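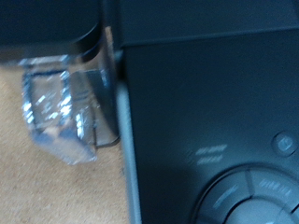

Chapter 6
Office Records and Filing

Terms used in this chapter: active record, inactive record, alphabetic filing, subject filing, numeric filing, cross-reference, charge-out card, retention schedule, unit

Every office keeps records. A two-person insurance agency keeps them, and so does a hospital with its own records department. The person who looks after them may be called an office assistant, a file clerk, an administrative secretary or a records technician. In a small firm this person usually has other duties as well, and filing gets done between phone calls.

Chapter 5 dealt with incoming mail: opening it, stamping it with the date, and sending it to the right desk. This chapter picks up at the point where the person at that desk is finished with the letter and puts it in the out tray. Someone now has to decide whether to keep it, where to keep it and for how long.

6.1 What Counts as a Record

A record is any piece of information that an office keeps as evidence of something it did, agreed to, received or sent. Contracts, invoices, personnel forms, minutes, canceled checks and most letters are records. A supplier's catalog is not, and neither is a duplicate copy made for someone's convenience. A phone message may or may not be one. If a customer calls to cancel an order and the only written trace of the call is a pink message slip, that slip is a record and should go in the customer's folder.

The form does not matter. Paper, microfilm, a word processing file and a tape backup can all hold records. Many offices now keep the same document in two forms, and staff need to be told which of them is the official copy. Where this has not been settled, corrections tend to be made to one copy and missed on the other.

Records are either active or inactive. Active records are used often enough that they should be kept close to the people who use them. Inactive records are seldom used but still have to be kept for legal, tax or business reasons. They can go to a basement, a storage room or an outside warehouse. The line between the two is drawn differently from one office to the next. A law office may treat a file as active until the case is closed, while a dental office may go by the date of the last visit.

6.2 A Filing Problem at Ceveo

Ceveo leases commercial kitchen equipment to restaurants and school cafeterias. When Yesenia Ticona was hired as office assistant in November, the firm had 419 customer folders in two rows of cabinets. The folders were arranged by the name of the customer, which seemed simple enough.

During her first week Ticona was asked to find the lease for a restaurant called Torkero. There was no folder under T. She tried the name of the street and then the name of the restaurant next door, which had the same landlord. The lease was finally found under N, because the restaurant was owned by a company named Nirum and the contract had been signed in that name. A second folder, containing only repair bills, was later found under J. The manager who had opened the account was a Mr. Jireš, and one of the service technicians had always filed by the name of the person he dealt with.

Each of these people had filed by name. They had not agreed on which name. When Ticona went through the rest of the cabinets, she found 19 other customers with folders in more than one place.

Her supervisor, Cheuk-hei Chiang, considered buying new software. He decided to put that off until the folders themselves were in order, and asked Ticona to write a one-page set of filing rules first. The rules said that the folder name would be the name of the party that signed the lease, exactly as it appeared on the signature page. If the customer did business under another name, a cross-reference sheet would be placed where that other name would fall. Contact persons would be listed inside the folder and never used on the tab.

The work of merging the folders took until after the holidays. Some papers had been filed so long under the wrong name that two leases had been billed at old rates – a matter that went to the accounting office and took a good deal longer to clear up.

We will come back to Ceveo at several points in this chapter. As you read, keep in mind that the staff had all been careful workers. The cabinets were neat and the tabs were typed.

6.3 Three Ways to Arrange Files

Most paper filing systems are alphabetic, by subject, or numeric. Many offices use more than one.

Alphabetic filing arranges folders by the name of a person or organization. It needs no index, and a new employee can start using it the same day. Its weakness is the one Ceveo ran into. Names change, people and businesses use more than one, and clerks may disagree about which word comes first. Written rules are needed even for a small collection.

Subject filing arranges folders by topic, such as Advertising, Insurance, Leases or Taxes. It suits papers that are asked for by what they are about. A purchasing office, for instance, is more likely to need everything on carpeting than everything from one carpet dealer. The list of subjects has to be kept up to date, and someone has to have the authority to add to it. Without that, one clerk will start a folder called Autos while another is using one called Vehicles.

Numeric filing gives each folder a number. Folder 536 stands between 535 and 537 whatever the customer is called, and a misfiled folder is easy to spot. Numbers also protect privacy to some degree, as the tab does not show whose file it is. The drawback is that nobody can find a folder without first looking up its number, so an index has to be kept and kept accurate. Hospitals, insurance companies and courts nearly always use numeric systems.

The choice depends mainly on how people ask for the records. Before recommending a system, an office assistant should keep a log of requests for a week or two and write down the exact words used. If most people ask for "the Henderson file," an alphabetic system is probably right. If they read a claim number off a form, it is probably not.

6.4 Indexing Names

Indexing means deciding on the name, subject or number under which a record will be filed. In alphabetic filing, each part of a name is called a unit. For a person, the last name is the first unit, the first name or initial is the second, and the middle name or initial is the third. Maria L. Ortega is indexed as Ortega, Maria, L.

For a business, the units are taken in the order in which they are written on the firm's letterhead. Baker Street Florist is indexed as Baker, Street, Florist. When the word The comes first, it is treated as the last unit.

Rule 1 covers the order of units in personal names. Study the names in Table 6-1 before going on to the practice set.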